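Keeping receipts for a small side business: what I learned in one term

My project for Intro to Personal Tax was supposed to be on deductions in general, but our instructor, Vesna Papadopoulos, told me that was a textbook and I should pick one thing. So I picked record keeping for people who earn a bit on the side, mostly because I am one of them (I fix up and resell used bikes) and my own records were a shoebox.

I talked to three people who also have something going on outside their regular job. Florian Besnard teaches guitar on Friday evenings in Grunthorpe. Another sells jam at the Bandale market, and the third does alterations from her spare room. They were all really generous with their time, and two of them let me go through a whole year of paper!

First thing I noticed — everybody keeps the big receipts and loses the small ones. Florian had the invoice for his amp in a plastic sleeve, but strings, parking and photocopying were mostly gone. When we worked through his bank statements together we found $600 of spending he could have claimed if he'd kept a record of what it was for. A line on a bank statement shows that you paid somebody. It doesn't say what you bought, and that's the part a reviewer is going to ask about.

Second thing was mixed use. The alterations lady uses her phone for work and for everything else, and she'd been claiming 70 per cent of the bill. That might even be fair, but she had nothing written down to back it up. I suggested she keep a log for a month and work out the share from that, which she did in March, and she's going to use her own number from now on.

For the practical part I set up the same simple spreadsheet for all of them: date, who was paid, what for, amount, and a column for the business share. I tried a receipt app called Pidulness too, but it kept reading the tax line as the total, so I gave up on it. The spreadsheet takes roughly 30 minutes a month if you don't let it pile up (I let mine pile up).

If I did this again I'd start at the beginning of a tax year and I'd ask for a look at somebody's home office claim, which I ran out of time for. My main source was the Bošković workbook from the college library, and the chapter on vehicle logs is the one to photocopy.

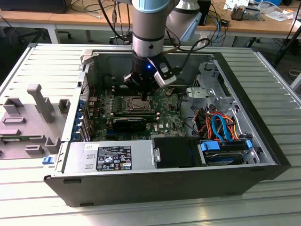 Vesna also asked us to say what we'd change in our own habits. I photograph every receipt before I leave the shop now, and the shoebox is only for the paper copies, sorted by month. My bike parts and my own bike's parts go on separate bills, even when the guy at the counter sighs at me.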